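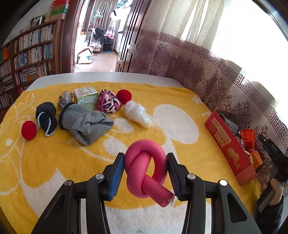
Folie 1: Ein Handgreifer und ein zweites schwarzes Gerät am Tisch, ein verknoteter rosa Schlauch zwischen den Backen, rechts die offene rote Schachtel

Sprechernotizen: »Ein Nachmittag bei Nestis«
Interner Vortrag, Xóchitl Tapia

Zu Folie 1 (Bild stehen lassen, bis alle sitzen)

Guten Morgen zusammen! Ich war im November beim offenen Nachmittag von Nestis und bin seitdem kaum zu bremsen, also bitte winken, wenn ich zu schnell werde. Eigentlich wollte ich nach einer Stunde wieder fahren. Geblieben bin ich, bis das Licht ausging.
Frage ins Publikum: Wer hat schon mal versucht, einem Greifer etwas Weiches beizubringen? (Hände abwarten. Thomas' Abteilung lacht hier vermutlich.)
Auf den Schlauch zeigen. Rund, biegsam, in sich verschlungen, und durch die Öffnung im Knoten sieht man noch die gelbe Decke. Für unsere Finger eine Kleinigkeit. Wo packt man so etwas mit zwei Backen am besten an? Kurz raten lassen, Antwort erst bei Folie 4.

Zu Folie 2: Wie der Nachmittag ablief

Beginn 14 Uhr, kleine Gruppen, kein Podium, keine Imagefilme. Fidelina Mosquera hat uns begrüßt und gleich zwei Geräte herumgereicht. Ihr Satz dazu, bitte wörtlich: »Erst greifen, dann fragen.«
Man führt den Greifer mit der Hand, die Kamera läuft mit, und aus den Aufnahmen lernt später ein Arm. Das Prinzip kennt ihr. Es selbst zu machen ist trotzdem etwas anderes — nach ein paar Minuten merkt man, wie viel die eigenen Fingerspitzen sonst nebenbei erledigen.
Das Aufgabenprogramm heißt Plultusero. Niemand konnte mir erklären, woher der Name kommt, ich habe dreimal gefragt.

Zu Folie 3: Die Gegenstände

Noch mal kurz zurück auf Folie 1 klicken. Mir hat der Tisch so gut gefallen! Grauer Strick, eine zerknüllte durchsichtige Folie, rote Noppen- oder Strukturbälle (ich sage einfach »strukturierte Bälle«), etwas mit Leopardenmuster, ein Pappkarton mit Barcode. Und alles auf einer bedruckten Fleecedecke, im Hintergrund Bücherregal und Vorhänge. Wer von unseren Versuchstischen kommt, grau in grau und mit Klebeband markiert, wird neidisch.
Die Sammlung für Plultusero umfasst 149 Gegenstände. 132 davon sind freigegeben, der Rest wird noch fotografiert und gewogen.
Falls jemand nach Stoffen fragt: Gefaltetes und Gerolltes läuft getrennt, weil die Griffpunkte ganz andere sind. Details stehen im Protokoll auf dem Laufwerk, Ordner Sendwood.

Zu Folie 4: Mein eigener Versuch

Auflösung zum Knoten: Ich war überzeugt, man nimmt ein freies Ende. Fidelina greift in der Mitte, quer über die Kreuzung, und beim Anheben hängt das Ganze ruhig. Ich habe es mit dem Ende probiert und der Schlauch hat mir ans Handgelenk geschlagen. Großes Hallo am Tisch.
Danach Ball in die Schachtel, das ging auf Anhieb. Danach dünne Folie — 5 Anläufe, beim letzten hatte ich sie, und ich war stolz wie lange nicht mehr.
(Greifer aus der Kiste holen, vorne herumgeben. Vorher Akku prüfen!)

Zu Folie 5: Der Arm von Beltrán

Im Nebenraum lief der Beltrán mit einem Modell, das auf 159 geführten Durchgängen trainiert war. Mehr waren es für diese Aufgabe nicht. Er hat einen Strickärmel gefasst, verloren, nachgefasst und abgelegt. Das Nachfassen hat mich umgehauen. Keine Ahnung, wie stabil es über einen ganzen Tag wäre, danach habe ich gefragt, und die Antwort war ein ehrliches »wissen wir noch nicht«.
Video: 40 Sekunden reichen, ohne Ton.

Zu Folie 6: Was ich für uns ausprobieren möchte

Weiche Teile in den Sendwood-Aufbau nehmen, am liebsten noch vor dem Umzug der Werkstatt.
Aufnahmen auch mal an einem bewohnten Tisch statt nur in der Zelle.
Zwei Leute gleichzeitig führen lassen. Am Anfang kommt man sich ständig in die Quere, nach einer Weile spielt es sich ein.

Fragen. Falls keine kommen: Wer möchte den Knoten versuchen? Schlauch liegt in meiner Tasche, Seitenfach.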